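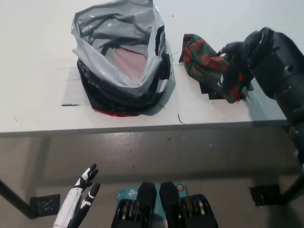 Right hand on the plaid cloth, bag to its left, seen from the head camera.

From: Lamai Suwannarat
To: teleop list
Date: 28 February 2022
Subject: Re: Cloth into bag, how many demos?

Frerichs wrote:
> We're at 338 demos of the cloth task at Drondden and the policy still
> grabs too close to the edge. Do you reset the cloth by hand each time,
> or let the operator drop it wherever?

We let it drop, and I'm so glad we did! For the first two weeks in January I smoothed the cloth flat before every take, and the policy got wonderful at flat cloth and hopeless at anything else. Now it stays crumpled however it lands, and the operator has to pick a fold to go for.

The other big change was slowing down the approach. Our operators at Staltham were quick – too quick for the wrist to follow – so we ask them to wait about 3 seconds above the cloth before closing the hand. It feels silly for the first five takes and then you stop noticing.

I'd also keep the fumbled grasps if the operator recovers. Those are my favorite ones to replay!

Which gloves are you using, still the Cindico pair? Ours drift at the thumb and I'd love to compare settings.

Lamai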